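Buying arms for the dish room: an interview with Hermine Bachmann

Hermine Bachmann runs equipment planning for Vesis, a contract caterer that operates staff canteens and two hospital kitchens. Since May she has been preparing the purchase of bimanual robot stations for tray clearing, the step between the return belt and the dishwasher. I spoke with her about what goes into such a budget and where first drafts tend to go wrong.

The first draft, she said, was a price list. It had a line for the arms, a line for the grippers and a line for installation. "It was one page long and it came to a number that the finance department liked. I withdrew it a week later. It left out the rail, the spare fingers, the wrist cameras, the cabling and all of the labor on our side."

Vesis now budgets by station. A station is two arms on a common rail, a camera on each wrist, a table, a rack position, a waste position and a tray position. Everything that has to be present for one tray to be cleared is charged to the station, including items the company already owns. Bachmann insists on the last point. "If a table is taken from the storeroom, it still gets a value. Otherwise the second station looks more expensive than the first, and somebody asks why."
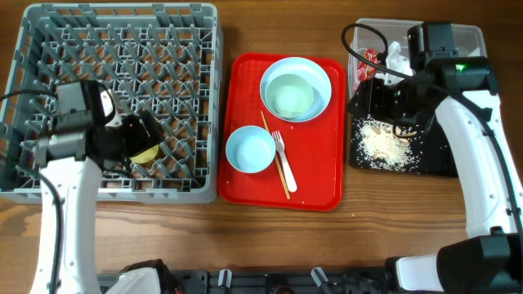
How many stations does a kitchen need before the purchase makes sense?

Three, in Bachmann's calculation, for a kitchen that returns 600 trays over a lunch service. Below that the fixed costs of training, spare parts and a service contract are spread too thinly. She would not apply the figure to a smaller site without redoing the work, as the peak hour matters more than the daily total.

The peak hour is where she and the vendors disagreed most. Vorkum, one of two suppliers that made an offer, quoted throughput as an average over a shift. Bachmann asked for the slowest tray in every hundred. "A tray with one bowl on it tells me very little. I want the time for nested bowls, for loose cutlery, for food left on the surface. Those trays set the length of the queue." Vorkum supplied the figures after a second request. The other bidder, Prallavora, gave them in its first offer but priced its grippers as a consumable, which moved a large part of the cost out of the capital budget and into operations.

She does not object to that in principle. Finger pads wear, and a kitchen that treats them as permanent will run them too long. Her objection was to the comparison. To put both offers on the same basis she wrote out the full cost over 5 years, with pads, cables and camera covers replaced at fixed intervals. The difference between the two bidders shrank to less than the cost of one service visit a year.

Racks were a separate discussion. The kitchens own several types, bought at different times, with different tine spacing. A person adapts to a new rack without thinking about it. For an arm, each type means another round of setup and testing. Rory Ogilvie, who manages the larger of the two hospital kitchens, proposed standardizing on one rack before any arm was ordered. "It was the cheapest thing on the list," he told me by phone. "We had 13 open questions at that point and it closed four of them."
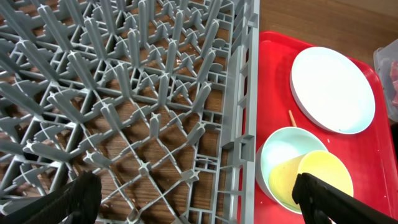 Bachmann agreed to the change and added crockery to it. Plates and bowls will be reduced to a fixed set of shapes at the sites that get stations, and any new item has to be tested in the rack before it is bought. The rule was written into the purchasing procedure, with the kitchen manager responsible. Cups are still under review. The current ones are light, and she would like a heavier model priced before the order goes out.

On staffing she was brief. The plan assumes that one trained person remains in the dish room during service, and that person's hours stay in the budget in full. "I have seen proposals that remove the whole position in month one. I would not sign one. Somebody has to empty the waste bin, swap the racks and restart a station that has stopped."

The service contract took longer to settle than the hardware. Cruickshank, the firm that maintains the dishwashers, offered to take on the arms as well, on the condition that its technicians be trained by the manufacturer. Vesis will pay for that training. Bachmann entered it as a one-time cost in the first year and a smaller repeat cost in the third, to allow for staff turnover at the contractor.

I asked what remains open. She named the floor drains, which sit where two of the stations are supposed to go, and the electrical supply at the older hospital site. A quote for the drains is expected before the order is placed. The electrical survey has been requested twice.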